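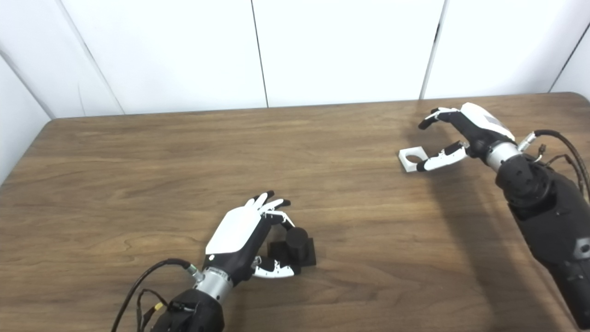
1/ Kitchen table thread, as promised. Moving to the new place in June and need to decide if the old one comes with us

Gruston table, bought used, 200 bucks. Had it nine years. Seats six if everyone likes each other

2/ Reasons to keep: solid, doesnt wobble, every homework fight in this family happened at it. Reasons not to: new kitchen is tiny. Like really tiny

3/ Measured the new kitchen twice. Got different numbers. Measured again, got a third number. Going with the smallest

4/ Emmett Okafor (fixed our porch, great guy) says sell it and get a drop leaf. Quoted me 516 to build one. Fair price I think?? No idea what wood costs anymore

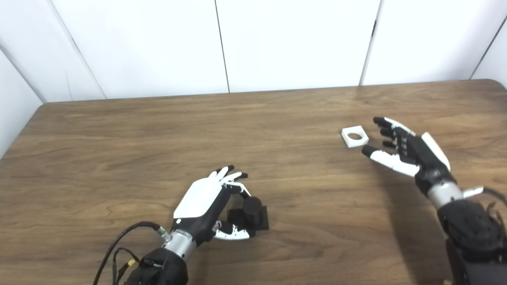 5/ OK so finish question. A lot of you asked what to use on a wood top that gets eaten at every day. I do oil. Thin coat, wait, wipe, wait overnight, do it again. Then leave it alone for a few days if your family will let you

Mine will not

6/ Water rings: mayo trick worked once, on one ring. Iron and a towel did better. Go slow and keep teh iron moving

7/ Do not use the orange spray cleaner. Sticky for weeks. Went back to a damp cloth and a drop of dish soap

8/ Looked at new tables at Kerkico just to compare. Nice ones start at 1,000. Cheaper ones had that printed grain, and the floor model was already peeling at one corner. Walked out with a lamp

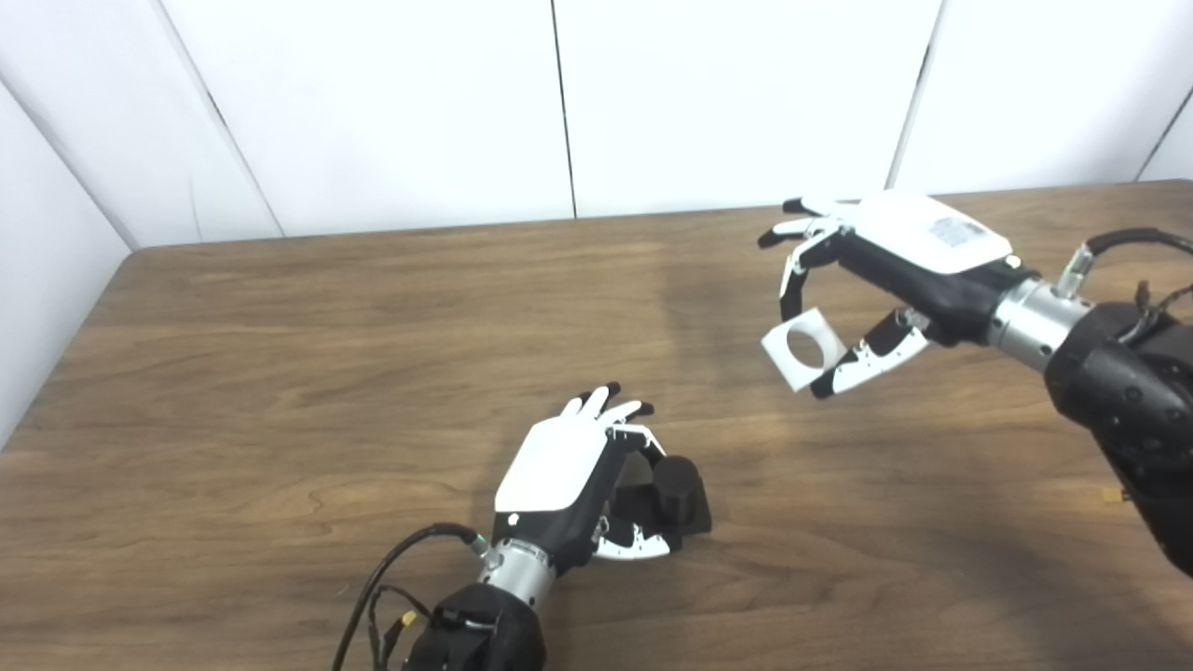 9/ Update, my sister wants it!! She has the room. She also has three kids and a dog so pray for the finish

10/ Only problem is getting it there. Legs come off, four bolts each, one is stripped. Anybody got a trick for a stripped bolt that isnt drilling it out

11/ Rubber band under the socket, thanks Stelios. Trying tonight

12/ Rubber band did nothing. Drilling it out. Will post the drop leaf when Emmett gets to it, he's saying some 32 days but he said that about the porch too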